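Section 4: Cleaning and Sorting Your Salvaged Boards

Welcome back! If you've followed the Clarkia guide this far, you have a nice pile of old lumber and you're itching to build something with it. Give yourself one more afternoon first, though, and your saw blades will thank you (so will your fingers).

1. Put on heavy gloves and eye protection before you touch the pile.

2. Look over both faces and all four edges of each board for nails, staples and screws. Mark each one with chalk as you go.

3. Tap nails out from the pointed end, then pull them by the head with a claw or pry bar. Slip a scrap of wood under the bar so you don't dent a good face.

CAUTION: Don't sand or scrape old paint until you've had it tested for lead. If you can't get it tested, set that board aside.
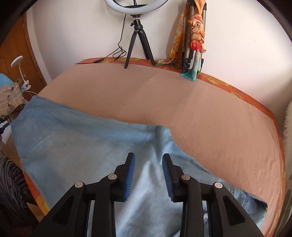 4. Brush off loose dirt with a stiff nylon brush, working along the grain, and wipe the board down with a barely damp rag.

5. Stack the boards flat with thin strips between the layers, and let them sit indoors until they feel dry all the way through.

6. Sand with 100 grit where you want a smoother face. Vlasta Hudec, who wrote our first edition, stopped right there on her Randberg porch bench and it's still lovely, saw marks and all!

Note: Short pieces are worth keeping. Anything longer than your forearm can become a shelf bracket or a drawer front, and Section 7 has patterns for both.

7. Write the length on the end of each board in pencil, and store the longest ones at the bottom.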